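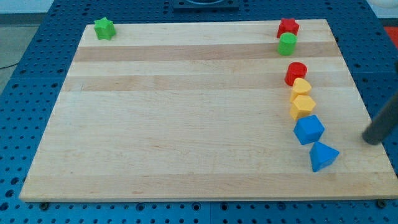 Newsletter > Toy Library > New on the Shelves

Print this item | E-mail this item

Shape blocks are back at Fumton

The Fumton Toy Library has put its plastic shape blocks back on loan after a winter of sorting, washing and replacing. The work started in November, when the shelf by the window was cleared, and finished in February. Members can borrow the blocks from either branch, Fumton or Baluyot, on an ordinary toy card.

The old blocks came in one large tub. Families took home whatever was in it and brought back most of it, and over the years the tub turned into a mix of three or four different sets. Some shapes had no partner left. The sorting trays that went with them had been separated and were being used at the craft table to hold beads.

The blocks are now packed in small drawstring bags. A bag goes out with a card listing the shapes and colors inside, and the same list is sewn into the lining in case the card is lost. Please check the bag against the list before you bring it back. If a piece is missing, say so at the desk. There is no charge for the first lost piece, and 55 cents for each one after that.

Stars were the hardest to replace. They are the shape children carry off in pockets, and the old tub had very few left. We bought more from Delik, a small supplier in Jirnton that sells single shapes by color, and the library now has enough to put a red one and a green one in every bag. The order came to $400, paid out of last fall's book and toy sale.

A few things to do with them at home:

Put two blocks of the same shape but different colors on a tray and ask which one matches a third. Children who know their colors often pick by color first, and it can take several turns before they look at the outline.

Line the blocks up and take one away while the child's eyes are closed. Start with three blocks. Five is plenty for most four-year-olds.

Stand a star on a sheet of paper and trace around it. The points are fiddly -- a thick crayon works better than a pencil.

For washing, warm water and dish soap are enough. Do not put the blocks in the dishwasher. We lost part of an earlier set that way when the pieces warped and would no longer fit the tray. Dry them on a towel before they go back in the bag.

Bags are lent for three weeks and can be renewed once by phone. Larger blocks for babies are kept in the blue bins by the door at Baluyot and are not part of this loan. The desk at Fumton closes at 5:30 p.m.

Shares: 55 | Comments: 0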